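I got my first real lesson in how news gets ignored from a sewer bond.

Our town council voted on 10 September 2018 to borrow money for the Dakaditz treatment plant. The vote was 7 to 3. Every house in town pays for it, and the charge shows up on the water bill as line 401. The regional paper, which still keeps a reporter in the county, ran nothing that week. It had room for a senator's haircut and two columns on a cable host.

I wrote to the paper. The reply said the item was "procedural." I wrote back and asked what the word meant. I'm still waiting.

Toshiko Chiba covered it on her own site, Steltell, in October. She read all the minutes and posted the contract with Ogura, the engineering firm. Her piece had 2905 readers, more people than voted in our last council election. Some of them called her a crank. A couple of those people later quoted her numbers at the public hearing without saying where they got them.

I don't think the paper was hiding anything. I think a bond is dull to write up and a haircut is quick. The effect on my bill is the same.
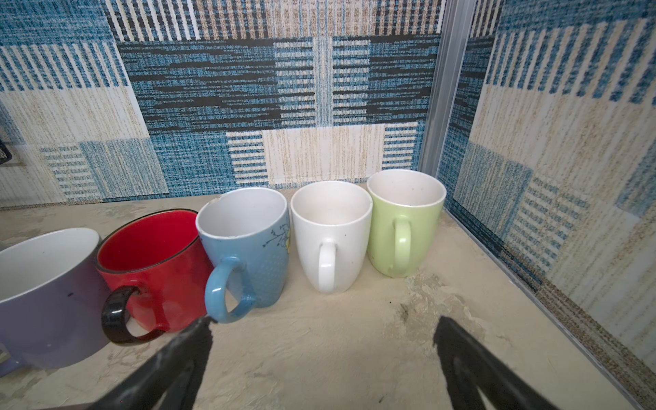

Where can you read the minutes yourself?

The clerk's office on Fundon Street keeps them in a binder at the front counter, and copies are free up to ten pages.

I plan to go back for the next set before the rate hearing.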